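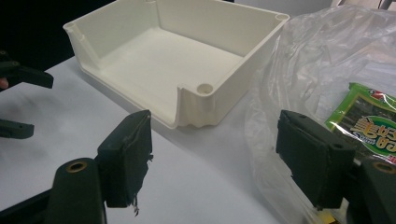

Figure 3. Packing task: hand-held grippers at the open-fronted white tray, with a clear plastic bag and a green snack packet to the right.

4.2 Equipment budget and replacement plan

The budget for the tabletop work was set in May, before any task had been fixed. We planned for two kinds of spending: items bought once, such as the grippers and their mounts, and items that wear or get used up. The first kind was easy to price. The second was not, and most of the changes to the plan came from it.

The total set aside for hand-held equipment at the Clornotach site was £2807. Of this, £400 was held back for finger pads, threaded inserts and fixings. Two suppliers were asked to quote. Rokon offered complete grippers with pads already fitted, while Marras sold the bodies and pads separately. We chose Marras. Its bodies cost slightly more, but a pad can be changed without sending the whole tool back, and we expected to change pads often.

Wear on the pads shows first at the edges. The dark pads in Figure 3 are slightly frayed, and a few loose strands hang from the lower corner of the left one. We did not treat this level of wear as a reason to replace a pad. A pad was changed when its gripping face was damaged or when it no longer sat square on the body. Under this rule we ordered 29 pads for the first period, and a further order was left to the site to decide.

Trays and goods were costed separately. The tray has a low opening along one side, so that items can be brought in from the front as well as from above. Trays with four full walls were cheaper, but they would have limited the work to lifting from above. Bags and food packets came out of the general consumables line, as their prices changed too often to be worth listing one by one.

The plan was reviewed on 04/10/2021. Two points were carried over to the Plultumard site. Spare inserts should be ordered with the bodies, as a later order attracts a second delivery charge. Pads should be bought in pairs from the same batch, and both should be changed together. The cost of operator time is not included here and is dealt with in Section 5.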